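Pustivik Lantern Walk: Setting Up Your Group's Float

2.3 Before the procession

Read this section before you bring your float to Lò Square. It replaces the sheet handed out in June.

1. Check in at the Dorner gate and collect your route card and two armbands. The person steering and the person walking behind must both wear one.

2. Park the float in the bay printed on your card. Bays 12 and 13 are on the slope beside the chapel – chock the wheels before anyone climbs up.

3. Fit the center pole, push it down until it stops, and turn the collar to the right. Hang the large lantern last.

4. Test all lights with the covers off, then switch them off again until the bell rings.

Note: Battery lamps only. Candles may be carried by walkers but not fixed to a float.
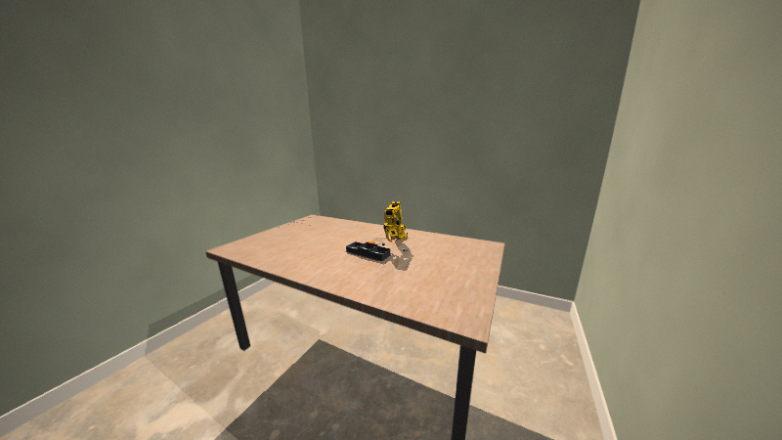 Fedel Festival Office – Floats and Route Team

5. When the bell rings, switch on the lights and wait for the marshal's signal. Floats leave in bay order, lowest number first.

6. Keep one float length behind the group ahead. On the bridge, stop the music and walk at the pace of the drummers.

CAUTION: The arch at the end of the bridge is low. Lower the center pole before you reach the white line, and do not raise it until the whole float is through.

7. At the riverbank, turn left and set the brake. Take down the paper lanterns before moving the float to the storage yard.

Note: In strong wind the large lantern stays off. The marshal at the gate will tell you when you check in.

Return armbands and route cards to the Dorner gate. For repairs to poles and collars, see section 2.4.

Last revised August 12, 2022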